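Section 7. When the hand will not let go

7.1 What the fault looks like

The hand closes properly, opens most of the way, and then one finger stays curled as though it has had a better offer. The controller shows no warning. The log on the laptop shows error 183, which the original Purix manual lists as "general", a category that covers everything short of fire.

Error 183 turned up on our own arm in May, while Fergus Skinner was halfway through a sorting run. He did what most people do, which was to press Open again, harder. The arm took this as a new command, finished the old one first, and swung back over the desk at full speed. The only casualty was a cup of tea, but the procedure below dates from that afternoon.

CAUTION: Do not pull on a stuck finger. The tendon behind it is under load and will let go in its own time, with your knuckle in the way.

7.2 Making it safe

1. Take your thumbs off both sticks and put the controller down. A controller in the hand gets used.

2. Press Hold on the laptop. Wait for the status line to go grey. If it stays green, go straight to step 4.

3. Ask anyone sitting across the desk to move their chair back. They will say they're fine. Ask again.

4. Switch off at the power supply. The arm will sag, so keep clear of anything underneath it.
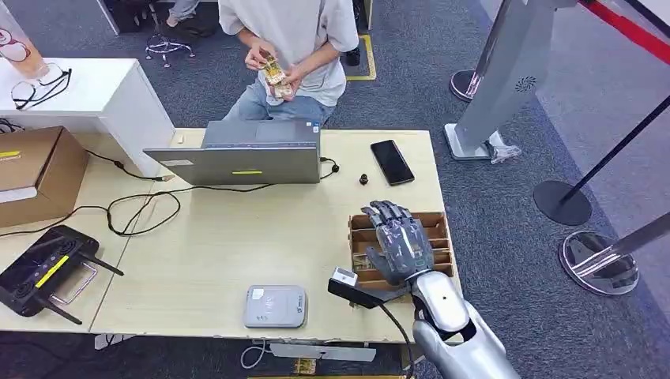 5. Clear the desk within reach of the arm. Phones go first, then glasses, then whatever you were sorting. Lauri Nurmi now has firm views on phones and will share them.

6. Trace each cable by hand from one end to the other before you unplug anything. Two of them look the same and only one is yours to unplug.

Note: The emergency stop cuts the motors but leaves the hand controller powered. Earlier copies of this guide said otherwise. If yours does, cross it out.

7.3 Finding the cause

7. With the power off, look along the finger from the side. You're after a lifted screw head, a pinched sleeve or grit in a knuckle. Carpet fluff counts as grit.

8. Check the cable ties on the arm. A tie pulled too tight stops the cable sliding as the wrist turns, and the finger ends up paying for it. This was our fault in May, and yes, Fergus had fitted the tie.

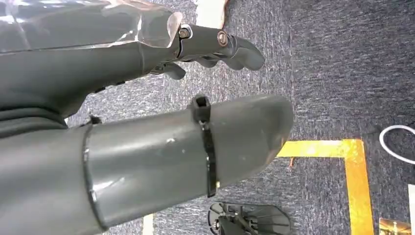
9. Stay outside the floor tape while someone else restores power. The tape marks the reach at slow speed only. At full speed, add a good step back – two if you're attached to your shins.

10. Run the release routine once. The finger should open within 2 seconds. If it doesn't, switch off and stop there. Running it five more times has been tried.

11. Read the tendon value from the log. Anything from 183 to 199 is normal (it is pure bad luck that the error shares a number with a healthy reading). At 245 the motor shuts itself down, and the hand goes back to Kallbridge for service.

7.4 Before you start again

Write the fault in the book, including what you had for a payload and who was driving. "Hand weird" is not an entry. Yaqin Cai signs off the restart, or Higinio Mendoza if she's away, and the first ten cycles are run empty at slow speed.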